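Riltix Session Notes and Stem Pack

README for the stem pack that goes with Riltix, the second Jilside album. Please read it before opening any of the folders, as the file names follow the track order on the first mixes and the running order has changed.

What is in the pack

There are 34 stems, all mono or stereo WAV files at the sample rate used for the recording. Each track has its own folder. Inside a folder the stems are named by part: kick, drums, bass, keys, vox, fx. Where a part was recorded in more than one take, the take used on the record has "main" at the end of its name and the others have "alt."

The tempo of each track is in a small text file called tempo. "Fiore" drifts, so its tempo file lists the value at the start of each section. If your software can only hold one tempo, turn warping off for that folder.

Credits

Donnie Semple: drum programming, bass synth, mixing
Annag Forsyth: vocals, lyrics
Wilma Pollock: electric piano, organ
Wendelin Fankhauser: bass guitar on "Boka"
Morven Rennie: mastering, vinyl cut notes
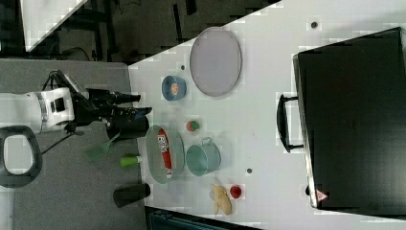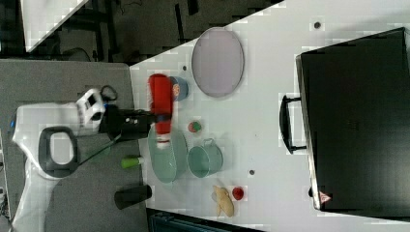
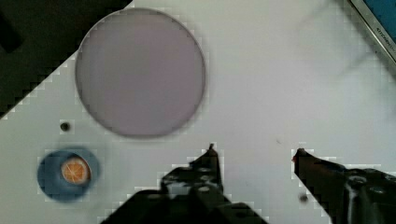

The big oval plate and the red bottle, with the arm at the left of the table in the second picture.

Glasgow, June

Known problems

The organ on "Boka" has a low hum under the first verse. It is on the original recording and was left in on the album mix. A cleaned version is in the alt files, but it loses some of the top end.

The vocal stems for "Fiore" were exported with the plate reverb on. The dry takes were lost when a drive failed, and we don't expect to get them back.

Two kick stems were printed through the desk compressor. They will sound louder than the rest of the drums when you first load a folder. Pull them down 3 dB and you will be close to the album balance.

Versions

The vinyl pressing was 800 copies and used the shorter edit of the title track. The stems are for the long version. To get the vinyl edit, cut the second breakdown and join the bass at the next downbeat. Morven's notes give the bar numbers.

The 5 dub mixes that came out on the B-sides are not part of this pack. They were done live to tape in single passes and have no separate parts.

Using the stems

You can remix, sample and play out anything in the pack. For a release, paid or free, write to Donnie first with a link to the mix and the name of the label. Vocals need Annag's agreement as well, and she would like to hear the finished version before she gives it. Please credit Jilside and name the original track.

Don't upload the pack again elsewhere. Link to the page where you got it, so that people end up with the latest files.

Changes

The bass guitar on "Boka" was replaced after Wendelin noticed that the first upload had the rehearsal take. If your copy of that folder has no file called bass main, download it again.

The keys on the title track now start at bar one like everything else. Earlier copies began at the first note and had to be lined up by ear.

Reports of missing or damaged files go to Donnie. Give the folder name and the stem name. Mail is answered on Mondays.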